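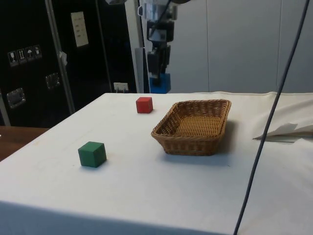
*A green cube, a red cube and a wicker basket on the white cloth at Wondier.*

**Fullholm, Friday, May 15, 2020** – If you've been wondering what happened to the toy library on Gunawan Street, I have good news. Wondier is putting together loan baskets again, and I got to hear all about the new ones this week (I also came home wanting a set for myself, and I don't have any children in the house).

The idea is pretty simple. Every family gets a small basket with a few wooden blocks in it, keeps it for a month, and brings it back for a different one. The blocks are plain, in strong colors like red and green, and the baskets are low enough that a one-year-old can reach in without tipping the whole thing over. No batteries, no songs, no flashing lights – my sister would have paid good money for that when her boys were little!

Wondier lent out 1,059 baskets last year from its old place in Drarthorpe, and the list of families wanting one has grown to 2,839 names. That's a lot of blocks for one little shop, so the Fullholm town fund is chipping in $2,000 to get more wood cut and sanded. The first 200 baskets are set aside for families who were already waiting when the Drarthorpe counter closed.

I asked what on earth a person does with a couple of cubes and a basket, and I got a long and very cheerful answer. Babies mostly want to drop things in and dump them out again. Toddlers start putting the red one away before the green one, or hiding one under a dish towel, and by three or so the basket has become a boat or a bed for somebody's stuffed rabbit. There's a card that goes home with each set with a few games on it, and I'm told most people lose it by the second day.

Pickup is by appointment for now, at the side door on Gunawan Street. You'll get a time slot by phone, and your basket will be on the bench outside when you pull up. Returns go in the bin next to it, and every block gets washed and left to dry for three days before it goes out again.

Borrowing is free through September. After that it's four dollars a month, and you can still sign up by calling the shop any weekday morning.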